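**Glove stock, November**

The Jakari work glove replaces the Gikus model at the packing benches. Stock on hand is 38 pairs in size 10. Check the piped seam at the base of the fingers before issue – loose stitching there means the pair goes back. Wash separately from cotton liners and dry flat, cuff open. Returns go to Pilar Urrutia, bin 724.
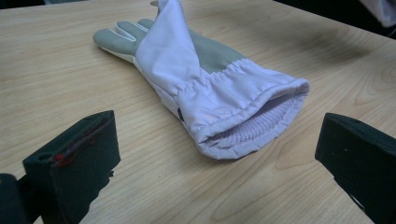

*Work glove with grey-green palm panel and gathered wrist.*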